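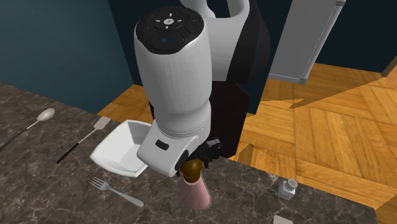
31 May 2023 – adhesive shelf test, second batch

Opened the Allden wood glue that has been in the cabinet since October. The label promises two years. I have my doubts, so I glued up lap joints in scrap maple from the old tube and from a fresh one, same clamps, same overnight cure.

Fresh tube: broke at 777 pounds, mostly wood failure. Old tube: 426, clean along the glue line. One joint each way is not proof of anything, and I probably starved the second one by clamping too hard. Still, that is a big gap to blame on clamping.

Usovis sent their data sheet again. Same chart as last time, no sample size, no humidity given. Their rep says storage temperature "should not matter below 38 C." Should not according to whom? Our cabinet sits over the radiator and I have never put a thermometer in it. Doing that tonight.

Someone suggested warming the old glue in a water bath to bring it back. I tried it on a spare bit. It got runnier, and I'd like to see a broken joint before I call that an improvement.

To do:
– five more joints per tube, torque wrench on the clamps this time
– write the opening date on every tube – marker, not pencil
– ask Yoo if their stock is from the same lot
– keep the old tube off the chair repair until the numbers are in

Weighed the squeeze-out too. Scale drifted, so I threw those readings away.

2 comments | 0 shares
Contact | © Workshop notes | Back to top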